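How to Clear a Kitchen Counter and Keep It Clear Past Thursday

Posted Wednesday, June 17, 2026, by Cinzia Farina

My kitchen in Rallevcombe has a perfectly good island. I know this because I saw it once, when we moved in. After that it became the place where mail went to age, and where a jar of cumin could live for years without meeting food.

I have now cleared that island three times. The first two didn't take. What follows is the third way, which has held since November, in a house with two teenagers and a man who believes a screwdriver is a countertop item.

What you need

A timer
Two cardboard boxes
Masking tape and a marker
A rag, dish soap and warm water
One afternoon when you aren't already mad at anyone

Step 1. Take everything off

Everything. The toaster too. Put it all on the floor or the dining table, wherever it will annoy you most. People like to clean around things, and I understand the urge, but cleaning around things is how I came to own a ring of honey in the exact shape of a jar I threw out.

Give yourself 13 minutes for this. If it takes longer you're reading the mail. Stop reading the mail.

Step 2. Sort by how often you touch it

Forget sorting by type. Sorting by type gives you a very tidy group of seven vinegars. Ask when you last picked the thing up to use it, and be strict, as moving it to wipe under it doesn't count.

Used today or yesterday: it may come back.
Used this month: it gets a shelf or a drawer.
Can't remember: it goes in a box.

Tape the box shut, write the date on it and put it somewhere dull. If you haven't opened it in 96 days, you may give it away without looking inside. My friend Shewit Kumsa looked inside hers and got the fondue set back out, so take that as a warning. 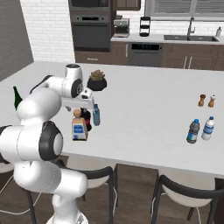 A small jar gathers at the front corner first.

Step 3. Deal with the small stuff

Big appliances aren't the problem. You notice a stand mixer. The trouble comes from anything you can hold in one hand, because one more never looks like much. Jars, vitamins, lip balm, the good scissors, the bad scissors, a battery of unknown health.

I allow one tray. It's a plain Clastine tray I've had since my first apartment, and the rule is that whatever fits on it flat can stay out. No stacking. My son tested the stacking rule within the hour and I had to add a second rule about leaning.

On mine right now: salt, pepper, olive oil, a spoon rest and the pen that works. Your tray will differ, but if it has more than one pen on it I'd like you to think about why.

Step 4. Wash it properly

Warm water and a small squirt of dish soap will do nearly all counters. Wipe in long strokes toward you, rinse the rag, go again, then dry with a towel. Check what your counter is made of before you bring vinegar anywhere near it. Natural stone such as marble can be dulled by acid, and you will see that spot every morning for the rest of your life.

For stuck-on patches, lay the wet rag over them and walk away for a few minutes. I used to scrub. I have since found that sitting down gets the same result.
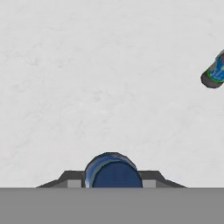
Once it's dry, leave it bare overnight. I mean it – put nothing back until morning, even if the toaster has to sleep in the hall. You want the family to see the thing empty and get a little used to it. Mine walked past it quietly, the way you'd walk past someone else's new car.

Step 5. Give the mail somewhere else to go

Most counters fill up because they're the first flat surface past the door. You can't change that without a contractor. What you can do is put something flat in the way. We hung a narrow shelf in the entry, bought at Degefa on Stikness Road, and it now catches the mail, the keys and the occasional single glove.

Empty it once a week. I do it while the pasta water heats, standing right next to the recycling, which keeps my standards high.

Step 6. The nightly reset

Set the timer for three minutes after dinner. Anything not on the tray goes home. If it has no home, it goes on the pillow of the person who owns it. I have done this with a bike pump and would do it again.

Common questions

What about the coffee maker? Daily use, so it stays. So does the toaster, if you're toast people. The bread machine you used twice is a box item and you know it.

What if my partner won't go along? Give them a drawer and don't open it. There's a drawer in my kitchen that hasn't closed all the way in years, and we are very happy.

Can I have a fruit bowl? Yes, as long as it has fruit in it. Once it holds a phone charger, it's a bowl.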